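3. Interior doors and sound between rooms

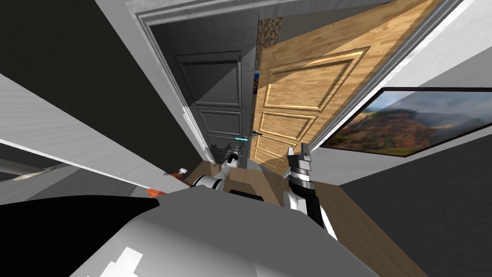

Sound moves between the rooms of a house mostly through its weakest parts, and in the homes we surveyed the weakest part was nearly always the door. Walls were rarely the problem. A resident who complained of hearing a television from the hall was, in most cases, hearing it through the gap under the door or through the thin center of a recessed panel.

We sent a short survey to households in Landis and Barros and received 766 usable replies. Residents were asked which rooms they could hear from their bed with the door shut, how old the door was, and whether it had any kind of seal. The survey closed in January. Replies from rented homes were kept in the main set, although tenants often did not know the age of the door.

Paneled doors are common in both towns. They look solid, but the panels are thinner than the rails and stiles that hold them, and speech passes through them more easily than through a flat door of the same weight. Figure 3 shows two interior doors of the paneled type, one dark gray and one light wood, in an opening with white molded trim. Color and finish have no bearing on the results below and were not recorded in the survey.

For the measured part of the study we used the test rooms at Drilside. Each door was hung in the same opening and tested at 100 Hz and again at 400 Hz, first with no seal and then with a drop seal fitted to the bottom edge. The seal made little difference at the lower tone. At the higher tone it helped every door we tested, and the flat doors gained the most.

Residents with older doors reported more noise, but age is hard to separate from fit. An old door has often been trimmed at the bottom to clear a carpet, and the carpet may since have been taken up. We did not ask about this and should have. The Proltar follow-up survey adds a question on floor covering, and its replies are treated separately in Section 5.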